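恩德维尔社区完成烟雾报警器更换，72户已装好

恩德维尔（Endevville）社区五月开始的烟雾报警器更换工作，到本月底基本结束。报名的住户一共80户，其中72户已经安装完毕，其余的住户因为出门或者装修，安排在下个月补装。

负责这次工作的是社区住户服务处的Ona Lill。她介绍，这里的房子大多数是同一个时期建的，原来的报警器用了很多年，有的已经不响，有的半夜乱响，住户意见比较大。服务处在去年冬天做了一次登记，然后向Dustard公司订了新的报警器，费用由服务处和住户各出一半。

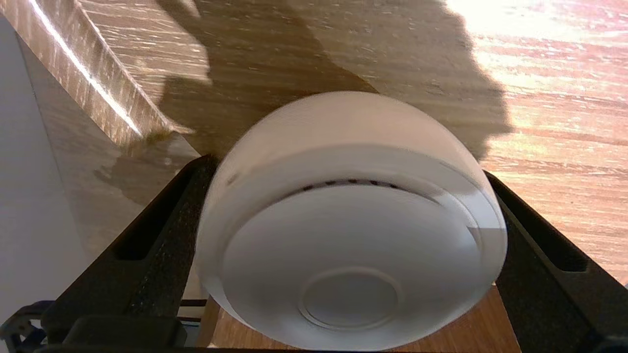

安装以前，每一个报警器都要先在服务处的木桌上检查一遍，再发给安装的师傅。师傅Tarmo Hunt对住户说，平时保养不难，主要是不要让灰尘堵住进烟的地方。像这种白色圆形的报警器，靠近边缘有一排细小的通风槽，用软毛刷或者吸尘器轻轻清理就可以，不要用湿布擦，也不要喷清洁剂。家里刷墙的时候，应该先用袋子把报警器包好，刷完以后马上拿下来。他还建议住户每个月按一次测试键，听到声音才算正常。

安装的位置也有要求。每户装3个，卧室、走廊和客厅各一个，都装在天花板上，离墙角和空调出风口远一点。厨房里面不装，避免做饭的时候误报。

住户Renata Nowicki住在四楼，她家的报警器是上午装的，前后没有用很长时间。她说以前的那个一煎鱼就响，后来她把电池拿掉了，心里一直不太放心。“现在位置换了，我也学会怎么测试，晚上睡觉比较安心。”

旧的报警器请不要扔进普通垃圾桶，可以交到服务处门口的回收箱，交以前请先取出电池。还没有预约补装的住户，请在下午五点以前到服务处找Vinh Hồ登记，也可以把写好楼号和电话的纸条放进信箱。

相关新闻
· Rozīte面包店搬到车站旁边，营业时间不变
· 三号楼电梯检修通知
· 旧电池回收点增加两处
· Wundico合唱团招收新团员

联系我们 | 投稿 | 版权所有 恩德维尔社区报 | 返回顶部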